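Chapter 4
Glued-Up Tops and What Sellers Say About Them

Walk through any furniture showroom on a Friday and you will hear that a pine top made of strips "can't move." It can. Gluing narrow pieces edge to edge spreads the movement out and keeps a wide board from cupping badly, but the wood goes on taking up moisture and giving it back. Kaede Oshima, who ran the repair bench at Drisudbridge for 17 years, kept a steel rule by the door for customers who had been told otherwise.

A second claim deserves the same doubt. Knots are sold as "character" in one catalog and priced down as defects in the next, sometimes by the same firm. A tight knot in a thick top does little harm. A loose one, or one that sits on a glue line, is another matter, and a photograph will seldom tell you which you have.

Then there is length. Few tops this cheap are made from full-length boards. Shorter pieces are butted end to end within a strip, and end grain takes glue poorly. The long seams on either side do most of the holding. Whether that is good enough depends on the load, a question the Sikerska price list (1,800 for the large top, no load given) leaves alone.

Look for the joints before you look at the finish. Short lines running across the grain mark the butt joints; long ones running with it are the edge seams.
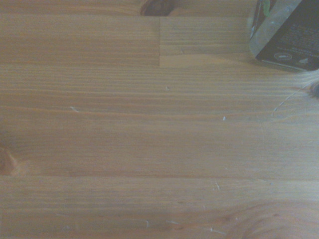
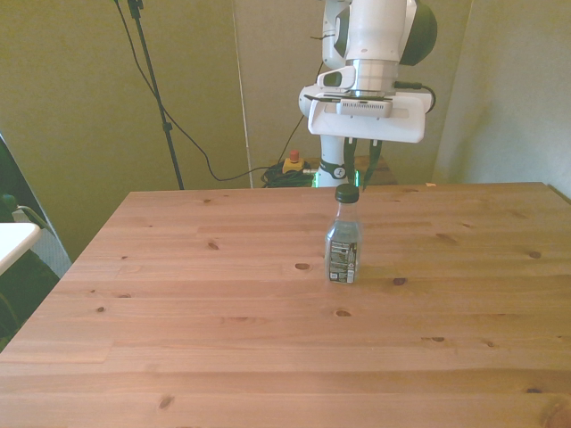 4.1 Reading the Grain at a Joint

Color is a poor guide to strength. Two neighboring strips may differ in tone only because they came from different trees - or from different parts of one. Start with the direction of the grain on each side of the seam, and note where it bends.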